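Planthorpe Laundry Room – Soft Furnishings

Gallery 3 from the Planthorpe pages. The earlier two covered the shelving and the ironing corner, so these are all cushions, pillows and the cloths that go with them.

Planthorpe is a short-let house with more bedding than it has cupboards. Most of the soft things were bought in one go from Lernus when the back bedrooms were done up, and the rest came in ones and twos from Dönmez in the high street, who still do a decent frilled pillow. The covers get changed between guests and the fillings are aired, checked and put back on the beds by 4 in the afternoon if the day goes to plan.

The captions are short. Where there is something useful to say about washing or storing a piece I have put it in, as that is what people usually write to ask about. Washing temperatures are not listed because the labels differ from piece to piece – go by your own.

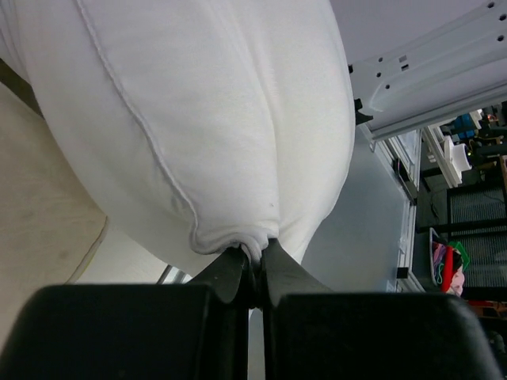

WHITES AND CREAMS

White knitted fabric with a stitched seam and a thick gathered hem. Soft, fine knits like this go in a net bag on a gentle wash, with nothing that has a zip or a hook.

The seams on knits are worth a look before each wash. A dropped stitch can be caught with a needle and white thread in a few minutes. Left for a month of guests, it becomes a hole and the piece goes in the rag bag.

Gathered hems take longer to dry than the cloth on either side of them. We pull them out by hand while they are damp and leave them flat on a towel overnight. Pegging them on the line leaves a mark that is hard to iron out.

Whites and creams are washed apart at Planthorpe. A cream piece does no harm in a white load, but the whites are sometimes given a whitening powder and the creams come out patchy if they go in with it.

STORAGE

Spare covers live in Tastby boxes on the landing, one box to a bedroom. Each box holds 3 full changes, folded with the opening edge towards the front so the right one can be pulled out without unpacking the lot. The boxes have lids but we leave them off in August, when the landing gets warm and the cotton starts to smell shut in.

Pillows are not boxed. They stand on end in the tall cupboard with a sheet over them. Pressing them flat under other things for a winter spoiled four good ones, and no amount of shaking brought them back.

CUSHIONS AND FRILLS

A frilled pillow needs more room than a plain one. Ours are kept on the top shelf where nothing rests on the edges, and the frill is straightened with the fingers when the pillow goes back on the bed. Ironing a frill is slow work and only worth doing for the front bedroom.
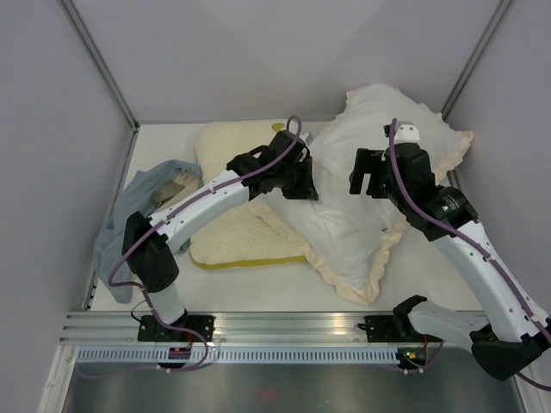

The same goes for anything with a textured cover. The iron flattens the pattern, so these are dried slowly and brushed over with a clean hand brush. If a cover has a coloured band or edging, test a corner with a damp white cloth first – the darker yellows and greens are the ones that have run on us.

Fillings are weighed once a year on the kitchen scales. The small cushions should come to 400 grams, and anything that has dropped by 90 or more is opened along the bottom seam and topped up. We buy loose filling in 200 gram bags from Dönmez and one bag does two cushions with a little over.

After topping up, close the seam with a ladder stitch in doubled thread. Machine stitching is quicker, but it has to be unpicked the next year and the fabric along the edge gets weaker every time.

BLUES AND COLOURED CLOTHS

The blue cloths are washed on their own for the first few goes and then with the towels. Dry them in the shade. Two that hung in the south window all last summer faded in stripes and are now used for covering the garden chairs.

Next gallery: curtains and tie-backs, front bedrooms.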